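Llevo semanas prometiendo que iba a escribir sobre la mudanza del cuarto de juegos, y hoy, por fin, con un café y la mesa a medio recoger, me pongo. Aviso: me enrollo.

Para quien no lo sepa, en la asociación tenemos un cuarto pequeño al fondo del pasillo. En teoría es de juegos y manualidades. En la práctica era el sitio donde acababa todo lo que no sabíamos dónde meter: retales de goma espuma, fundas sin nada dentro, cables de aparatos que ya no existen, disfraces de tres carnavales distintos... Abrías el armario y te caía algo en la cabeza. A mí me cayó una vez una caja de chinchetas, ABIERTA, y estuve recogiendo hasta la hora de cenar.

Así que en octubre dije basta y me ofrecí a ordenarlo. (Nota para mí: no ofrecerme a nada cuando vengo contenta de vacaciones.)

## Primero, vaciar

Empecé por el armario Geltley, el alto, que tiene 8 baldas y una puerta que no cierra desde que la conozco. Lo saqué todo al suelo del pasillo y me entró una pereza tremenda, porque en el suelo las cosas se multiplican. Mi truco, que se lo copié a mi madre, es no decidir nada el primer día. Se saca, se limpia el polvo y se va una a su casa. Al día siguiente ya se mira con otros ojos, y cosas que el primer día te daban mucha pena las tiras tan ricamente.

Luego fui haciendo montones. Uno para lo que se usa, otro para regalar, otro para el punto limpio y uno que llamé "ya veremos", que fue con diferencia el más grande. Ahí metí un puzle Grarkura sin tapa, una lámpara que parpadea y una bolsa entera de botones preciosos que no voy a usar jamás y que, por supuesto, sigo teniendo.

## Las cajas, qué drama

Compré cajas Budumlow por internet, dos tamaños, muy monas, y las grandes no entraban en las baldas. ¡Por un dedo! Tocó devolverlas y aprovechar las de zapatos de toda la vida, que apilan igual de bien y me salieron gratis. El presupuesto era de 300 euros y casi todo se fue en pintura y en una estantería para los juegos de mesa, que ahora están de pie, como libros, y se encuentran a la primera.

Las etiquetas las escribí a mano con rotulador gordo. Las de la impresora quedan más finas, ya lo sé, pero se me despegan todas.

## Lo que queda por colocar

Me faltan los rezagados, esas cosas que no pegan con nada y que van dando vueltas de balda en balda. 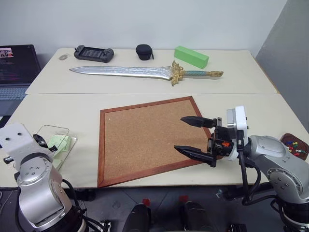

**Asociación Cultural Eskola · Sección de Juegos y Manualidades**

La espada es mi debilidad. Con esa guarnición dorada llena de florituras y el mango azul verdoso, me niego a enterrarla en el baúl de los disfraces, debajo de las pelucas. La quiero en la pared, con dos ganchos, bien arriba para que no acabe en duelo cada tarde. La consola negra irá a un cajón con llave, y la funda redonda de cremallera a la caja de las fundas (sí, tengo una caja de fundas, no me juzguéis).

El corcho del marco marrón rojizo lo voy a colgar al lado de la puerta para los horarios y los avisos, y de momento disfruto viéndolo tan despejado, porque en cuanto tenga chinchetas se acabó la paz. El bloque verde se va con los materiales de construir y la bandeja transparente me la quedo para papeles de colores, que siempre andan arrugados por ahí.

Me queda también pensar qué hago con la puerta del armario. Si alguien ha arreglado una bisagra de esas que se descuelgan, que me lo cuente en los comentarios, por favor, que yo ya he probado con cartón doblado y con malas palabras. Mañana voy a por los ganchos.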